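Looking After Kart Tires Between Races

Rental and club karts go through tires quickly, and much of the loss happens in storage. The routine below assumes a dry-weather slick such as the Stestex club compound, fitted to a direct-drive kart.

Remove the wheels as soon as the session ends and scrape off pickup while the rubber is warm. A flat putty knife held at a low angle takes off the debris without gouging the tread. Skip solvents. They draw oils out of the compound and the surface glazes on the next run.

Let the tires cool, then drop pressure to 6 psi for storage. Mark each sidewall with its corner and heat cycle count in yellow paint marker. Most club sets fall off noticeably after 8 cycles.

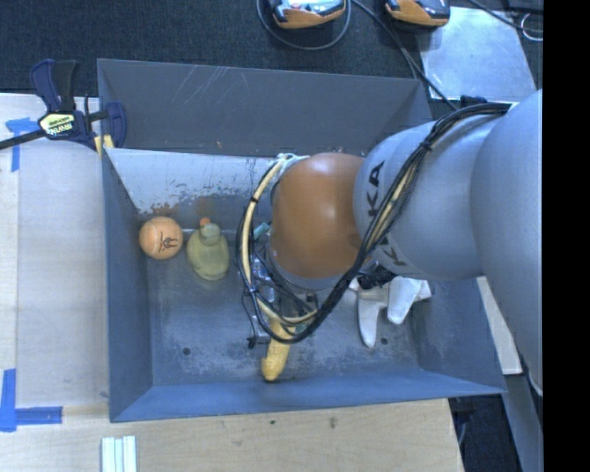
Scuffs and worn paint on the inside of a gray metal bin.

Wrap each tire in stretch film and keep the set out of sunlight, away from electric motors and battery chargers — both give off ozone, which cracks rubber. Lay wheels flat. A set stood upright all winter can take a flat spot that shows up as vibration at speed.

Before refitting, check bead screws and spin each wheel on the stub axle. Lumbao hubs need the spacer on the inboard side. Reset pressures cold, at the track, with the same gauge every time. Two gauges rarely agree, and a consistent error is easier to work with than a changing one.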